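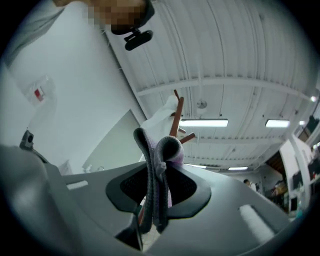
Long post, sorry in advance. I'm at the Gallusholm laundry, finishing side, and have been for a good many years now. We do linens and resident clothing for care homes, plus some hotel work, and I've always been on small items, meaning socks, knit caps, gloves, baby things, anything that's too small or too odd for the big folding machine. It was never anybody's favorite station but I liked it. You stand at your table, you talk to whoever is across from you, and your hands do the job without being told. Since spring a good part of my shift has been spent with a gripper in my hand in place of my own fingers, picking up one soft thing at a time, like that lavender and gray one folded over in the slot of the black pad, with a white cloth waiting its turn on the wooden sticks behind. The idea is that the Brevosix line will be doing small items by and by, and we are the ones showing it how. I wanted to ask people in other plants who have been through this what it did to your floor. Not the sales version, please. I've had that one, with donuts.

Posted by steamtable_rosie, June 29, 2019

So to lay it out a little better. There were two of us on small items and there are still two of us, and on paper nothing has changed. Same pay, same lockers, same break. But I go home tired in a different place. It used to be my feet and my lower back, and now it's the thumb side of my wrist and my eyes. The gripper wants you to come in straight and close slow, and a sock doesn't want to be picked up that way, a sock wants to be pinched and flipped. I've been flipping socks since before my daughter was born, and unlearning it has been harder than learning it was. My target is 136 pieces a shift with the gripper. By hand I used to do that before my coffee got cold, so you can imagine how it feels to hear that you "made your number."

The talking is what I miss. When I'm doing the gripper work I'm concentrating, and my partner is concentrating, and we've both gone quiet. Is that just how it is? Does it come back?

---

mangle_dan wrote:

Hi Rosie, and no need to be sorry, I read all of it with my lunch.

We went through something like this at a hotel plant, though ours was the feeding end of the ironer and no gripper, just cameras and a lot of fellows in clean shoes. What I'd tell you is that the quiet part wears off. The first couple of months everybody was stiff as a board. After that it got to be one more thing you do with your hands, and people started in on the ball scores again. I'd give it until August before you decide how you feel about it.

The wrist is another story. Please don't wait on that. Ask for rotation now while they still want something from you, because after the machine goes in you will have a whole lot less to bargain with. I don't mean that in an ugly way. It's only that they're paying attention to you this summer and they may not be next summer.

---

lintcatcher wrote:

I'm going to be the sour one here. You are training your replacement and they have put a number on it. I'm sure the people are nice, ours were nice too, one of them brought his dog on the last day. Then small items went from five of us to one, and the one spends her day clearing jams and standing next to a red light. The other four got "offered other roles," and two of those roles were at the Drisden plant, which is an hour each way if the bridge is open.

Nobody lied to us exactly. They just answered the questions we asked and we didn't ask the right ones. Ask how many people will be on that station when it's done. Ask it in front of other people and write down what they say.

---

steamtable_rosie wrote:

Thank you both. Dan, I did ask about rotation, and I get to swap to the towel end for the second half of the shift if somebody will trade. Lint, I hear you and I don't think you're being sour. I did ask Jhosep (Jhosep Villca, our floor lead, came up off the soil side so he knows what work is) and he told me that he doesn't know, and that he's asked upstairs and they don't know either. I believed him. I can't tell if that makes me feel better or worse.

I should say there are parts I like, so I'm not only complaining. They asked me the other day how I tell a sock is inside out without looking at it, and I had to stand there and think, and I couldn't say. It's the seam at the toe, I worked out later on the drive home, it catches on the side of your finger. I called out to them in the parking lot the next morning to tell them! In all my years there I don't think a single person had asked me how I do a thing. They'd ask how many.

---

pressroom_annie wrote:

That last bit got me. Same here. I had a young woman follow me for a whole morning writing down what I said about collars and I was so puffed up about it I bought myself a pie.

But I want to disagree with lintcatcher some – not that it didn't happen to you, I'm sure it did. At Sánchez, where I was until my knees gave out, we put in a folder and a sorter in the same year and the finishing crew stayed the same size, and the reason was that the owner took on more work. We had turned down nursing home contracts for years on account of the personal clothing, it was such a slow business with the name labels and all. Once the machines had the flat stuff, we had hands for it. So it can go the other way. It depends on whether there's more work out there to be had and whether anybody goes and gets it.

---

lintcatcher wrote:

Annie, I believe you, but that was an owner who wanted to grow. Rosie doesn't get to decide that and neither did I. If the work isn't there, or they'd sooner keep the savings, all the collar knowledge in the world doesn't hold a job. I had toe seams figured out too.

---

pressroom_annie wrote:

Fair enough. I'd still rather she went in asking about new contracts than went in expecting the worst. People can smell it when you've already given up and they stop telling you things.

---

bobbin77 wrote:

Maintenance here, different industry (work gloves) but the same sort of soft floppy product, so I'll put my oar in. Soft goods are hard. A box sits there and lets you pick it up. A knit folds over on itself and bunches and it's never the same shape two times running, and every machine I've looked after that handles knits has had a person close by it, all shift, every shift. Ours was supposed to run 300 pairs between stops. It has done that on a few good days and I remember them fondly. Most days it's around half.

So I wouldn't picture the station with no people. I'd picture it with somebody who knows socks and also knows how to talk to the machine, and if I were you, Rosie, I would start working on being that person right now. Ask to be there when they set it up. Carry a screwdriver. The ones who did best at our place weren't the young ones who liked computers, it was the two ladies from the old sewing line who could hear when it was about to eat a glove. They got a better grade out of it too, although it took them the best part of a year and some shouting.

On the wrist, have a look at how high your table is. When you're holding a tool your hand sits farther from the work than it does bare, so a table that was right for fingers is too high for the gripper. We dropped ours a couple of inches and the grumbling went way down.

---

steamtable_rosie wrote:

Oh, the table! I never thought of the table. It's the same one I've always had and I set it myself, with blocks, when I was pregnant, and it has been on the blocks ever since. I'm going to go knock them out.

I'll ask about the setup, too. I'm a little shy about it, my son had to put this post up for me. But I suppose if I can hear a dryer bearing going from across the building, I can learn to hear that.

---

mangle_dan wrote:

You'll be fine. And bobbin is right about the grade, but get it on paper before you start doing the job. We had a fellow "helping out" on the ironer controls for eleven months at feeder's pay because he was too polite to bring it up.

---

lintcatcher wrote:

Agreed with Dan on that one, and with bobbin mostly. Where I'd still hold back is on the gripper work itself. If you're teaching the thing, that ought to be its own rate while you're doing it. It's a different job from folding and it came with a different target. I never asked for that and I kick myself.

---

steamtable_rosie wrote:

I hadn't looked at it as a different job but I suppose it is one. My partner and I talked it over at break, first proper talk we've had in weeks, and we're going to go see Jhosep together about the rate and the setup both. The blocks are out from under the table. Will write again once we've been in to see him.

Related threads
Table heights for finishing stations, what do you use?
Name labels on residents' clothing: heat seal or sew
Moving from feeder to operator grade, how long did yours take
Wrist braces that survive a hot plant
Ironer feeding cameras, two years on
Anyone left who hand folds fitted sheets?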